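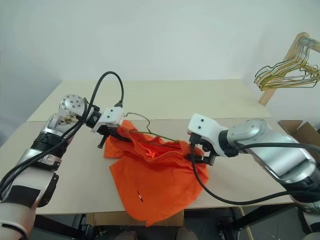 Text and layout: Jasura Garment Care, documentation desk
Revised in August

Section 6. Putting knitted and gathered garments on thin wire hangers

This section is for garments with an elastic or gathered neck, which go on the thin wire hangers from the Starar pack. For shirts with buttons, please go back to Section 5. For trousers, use the clip hangers and not the wire ones.

6.1 Before you start

Clear a part of the table that is wider than the garment. The surface must be smooth, as small splinters or dried glue will pull the threads. Wipe it with a dry cloth.

Take one hanger from the pack and look at it from the side. It should lie flat. A Starar hanger that rocks on the table can be used after it is corrected (see 6.3).

Note: The pack contains 31 hangers. Store them in the box with all hooks turned to the same side, otherwise they catch each other and you will bend them when you pull one out.

6.2 Inserting the hanger

1. Lay the garment on the table with the front side up and the neck opening away from you. The lower part may hang over the front edge of the table.

2. Open the neck with both hands. If there is a drawstring or a tie, loosen it first. Do not cut a knot which is too tight - work it open with a blunt needle.

3. Hold the hanger by the neck, directly under the hook. Turn it so that one shoulder of the hanger points into the opening.

4. Slide this first shoulder inside until its end reaches the sleeve seam. Go slowly. If you feel resistance, pull back a little and lift the fabric from the wire.

5. Hold the gathered edge away from the other shoulder of the hanger. Press the fabric softly together and let the second shoulder pass under the edge.

6. Bring the hook to the middle of the neck opening. The hook must stay outside of the garment, completely free of fabric.

7. Smooth the folds from the center to the sides, then lift the garment by the hook. Check that both shoulders hang at the same height.

CAUTION: Never push the hanger up from the bottom hem if the hem is elastic. The end of the wire can go through the knit, and such a hole can't be closed so that it stays invisible.

CAUTION: Do not stretch a ribbed edge more than is necessary for the hanger to pass. Old elastic does not come back to its form.

6.3 Checking and straightening the wire

Thin wire loses its shape after some time, mostly when heavy or damp clothes were left on it. Make this check every Friday if the hangers are in daily use, or before each new season if they are used at home.

1. Take the garment off and put the hanger flat on the table.

2. Look along each length of wire from its end. Small waves are no problem for the garment. A sharp bend is a problem, for it makes a visible point in the shoulder of the fabric. 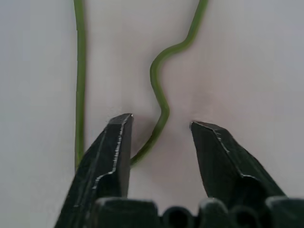

3. Put your two thumbs on the inner side of the bend and your fingers on the outer side. Press a little, look, and press again. Several small corrections are better than one strong one.

4. Pass a piece of thin stocking over the whole length. Where the stocking catches, the coating is damaged. Do not use this hanger for knitwear.

Note: A wire that was bent back many times in the same place becomes weak there. Put it in metal recycling and take a new one.

6.4 Hanging in the wardrobe

The Rotton rail accepts 14 garments on wire hangers with enough air between them. Turn all hooks the same direction. Heavy knits should not hang at all - fold them and keep them on the shelf, as described in Section 8.

Replacement hangers are ordered with the form at the back of this manual.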